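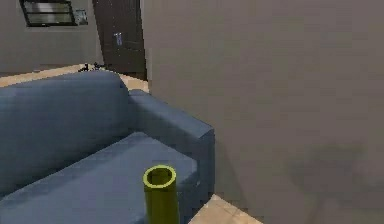
Ticket 737: blue sofa, gray wall, tube on the seat cushion.

Opened Wednesday by Lok-yiu Sin, furnishing checks, Plurinura.

Since the May update, Diltamel does the tidy-up planning in the simulated rooms and I approve it. I used to do the planning. Now I click Approve, 30 times before lunch, and it thanks me.

Problem: Approve stays grayed out on any room with a sofa. Restarted twice. Same.

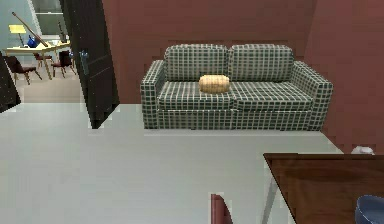
Dalisay on second shift gets it too, so it isn't my login. She went back to planning by hand and says she'd missed it.

Reply, Jisedard support: Approval now needs 2 reviewers for soft furniture. Please add a second reviewer.

Lok-yiu: So the tool that replaced one of us needs both of us. Added Dalisay. Button works. Leave open, she wants a word.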